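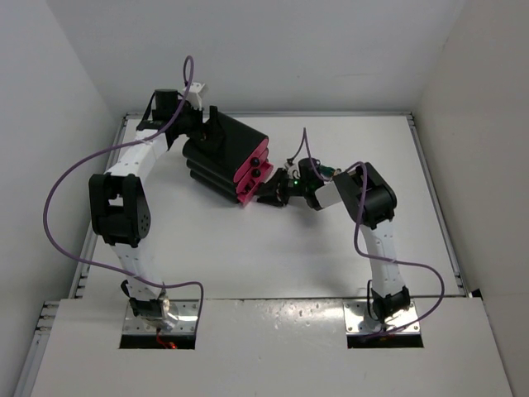
Choosing fingers for a two-arm tabletop cell: flat stock fingers or padded replacements?

Posted by Tibor Major
Community forum, Grippers and End Effectors

Our laboratory operates a pair of small arms over a shared white tabletop, with walls on three sides. We are comparing two sets of gripper fingers before placing an order for the remaining cells. The first is the stock black set supplied with the arms. The second is the Plirkisness padded set, which has a softer contact face and a slightly wider tip.

The test object is a small black and pink drawer unit with round black knobs. The left arm is required to steady the unit by its shell while the right arm works on the drawers. The shell is smooth on top and curves over at the edges, so the area available for a secure hold is limited.

We recorded 441 attempts with the stock fingers and 339 with the padded fingers. The controller and arm speeds were the same for both sets. The padded set held the shell more reliably. The stock set performed better on the knobs, and on the lowest drawer in particular, where the lower finger has to pass close to the table surface. With the padded set, that finger touched the table often enough to trigger the force limit.

I would be grateful for advice on the following. Is it acceptable practice to fit different fingers to the two arms, or does this create difficulties with calibration and spare parts? Has any member used the Plirkisness set for low drawers without raising the object? We would prefer not to place a block under the unit, as the trained policy would then have to be evaluated again.

Dardo Ojeda
Member, Cell Integration group

Mixed fingers are acceptable and are in regular use at our site. The following points should be observed.

Each arm must have its own tool definition in the controller. If you run the Korletey controller, the default profile copies the left tool to the right at startup, and this option must be switched off in the tool menu. We lost most of a day before we found it.

Measure the tool center point again after the change. The padded fingers are 2 mm longer than the stock set when new, and the pads compress with use. We check ours at the start of every shift and replace a pad once the difference becomes visible against the gauge.

With regard to the low drawer, I would keep the stock fingers on the right arm and tilt the wrist so that one finger is higher than the other on approach. A level approach leaves very little clearance with either set. Please also review your cable routing before increasing the wrist angle. A loop above the wrist can tighten when the wrist rolls, and this will show in the force readings as if the finger had made contact. Some of the force stops you attribute to the table may have that origin. Running the same motion with no object on the table will settle the matter.

I would also ask whether the two sets were tested in alternating blocks. If all stock trials were completed first, wear on the drawer slides may account for part of the difference.

eltano_bench
Member

We use the Eltano fingers and have had no trouble with drawers. They are thinner than both of yours. The price is higher. I cannot comment on Plirkisness.

If you stay with the padded set, 10 minutes with a fine file on the outer edge of the pad holder will give you more room at the table. It may affect the warranty, so please confirm with the supplier first.

Tibor Major
Original poster

My thanks to both members. The trials were not alternated. All stock trials were completed in February and the padded trials followed, so the remark on slide wear is a fair one, and we will repeat a smaller series with a new drawer unit from Cosum.

The tool copy option was enabled on our controller. It has been switched off, and the right arm has been returned to the stock fingers. The run with no object on the table has yet to be carried out. I will add the figures to this page once the repeat series is complete.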